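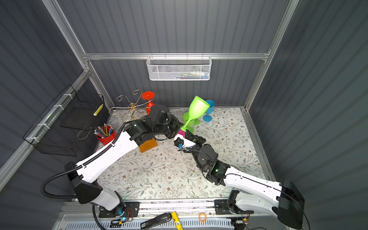

Goblets and the orange block on the flowered cloth

Home > Kitchen & Table > Glassware and Storage

Wire holder for stemmed glasses - keep or return?

mossyporch
Long post, sorry! I finally gave in and got one of those gold wire bottle holders that takes glasses too. Mine is from Landby, on an orangey wooden base, all scrolls and loops. We eat on the back porch from April on and I've broken enough real stems out there, so I'm using it with colored goblets, a red, a green and a blue. Love the look on the vine tablecloth. My gripe is the loops. I have to tip each goblet and fiddle it in by the stem, and if I go too fast the whole holder wants to scoot along the cloth. Does anybody else have one of these? I have until the end of the month to send it back.

tincupannie
I'd keep it. Mine is the Barkon version and I load it with the bottle already in, so the weight holds it down. Huge difference. I also put a bit of shelf liner under the base, cut small enough that you can't see it.

grumblefork
Going to disagree. It's a lot of curly wire for very little storage. A plain mesh basket hung on a rail holds way more and you can wipe it in two seconds. Try dusting those spirals once a week and get back to me.
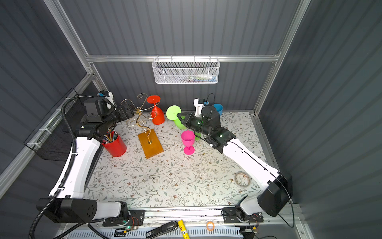

Re: Wire holder for stemmed glasses - keep or return?

mossyporch
Well, a basket is fine for the small stuff, but I'm not throwing goblets in one! I want it standing out on the table where people can see it. The dusting, okay, fair point. I've been using an old soft paintbrush on the curls - works pretty well.

grumblefork
A paintbrush. For a bottle holder. You're proving my point, but it's your table.

tincupannie
Ignore him, he said the same about my cake stand. Which way up are you hanging the goblets? Mine go foot up, stem through the loop, bowl hanging down.

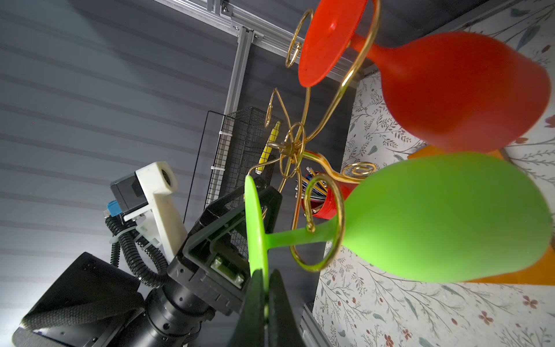 mossyporch

Foot up, same as yours. Red and green look so good against the gold. What helped was holding the goblet by its base and going in sideways, then letting it settle into the hook. I was pushing from the bowl before, and silicone just grabs the wire and sticks. I'm keeping it! Going to try the shelf liner too.

Contact us | © Rililau Home Forums | Back to top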